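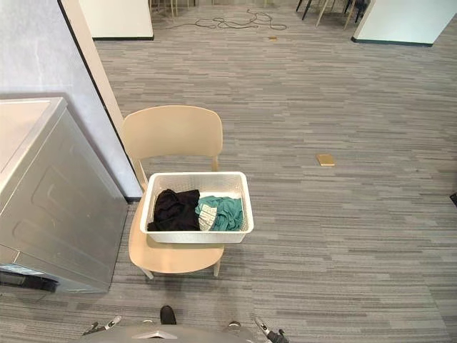 What I wanted to find out

My project for the textiles and environment module was on how much water a shared student house uses for laundry, and whether you can get that number down without anybody going around in dirty socks. I picked it mostly because our water bill in Drundstead had gone up and we were all blaming each other (I was blaming showers, and I was wrong, more on that later).

How I did it

We are 6 people in the house with one washing machine between us. I read the water meter before and after every wash through February, and taped a sheet to the kitchen door where people wrote down what program they used and how full the drum was: full, half, or "a few things." That last one was my own wording and I regret it, because one person's few things is another person's entire wardrobe.

For the second part I asked everyone to follow 2 rules. No starting a load until the basket is full, and use the short cool program unless something is really muddy. I kept reading the meter for the same number of days as before.

A practical problem I didn't plan for was that the meter sits under the sink and you can't run the tap during a wash or the reading is useless. I threw out a whole bunch of readings for this! Pasta was usually to blame.

What came out

Before the rules we used 2955 liters for laundry. After the rules it was 1555 liters. I was expecting a drop but nothing like that, so I went back and added it all up again, and got the same thing.

Most of the saving came from the small loads going away. People had been washing one shirt and a pair of jeans the night before a shift, and those little washes add up fast. 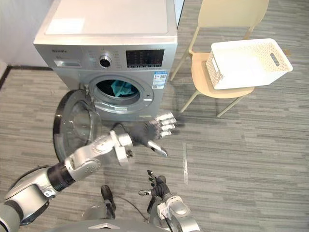 The cool program helped less with water than I thought it would, though it must have done something for the electricity, which I didn't measure. The Nundell guide we read in class puts a lot of weight on temperature, so I'd like to come back to that with a plug meter if I can borrow one.

What I'd do differently

I'd weigh the laundry. "Full" means nothing if it's towels one time and T-shirts the next, and the Ross method (it's in the course reader, chapter on household surveys) says pretty clearly to use kilos. I skipped it because our only scale was for baking.

I'd also pick a season with less rain. Everybody came home soaked in the first half, and that probably pushed the early number up a bit. And as for the showers, I checked them for a few days too and they were lower than I'd been claiming at dinner, so I owe the house an apology and possibly a pizza.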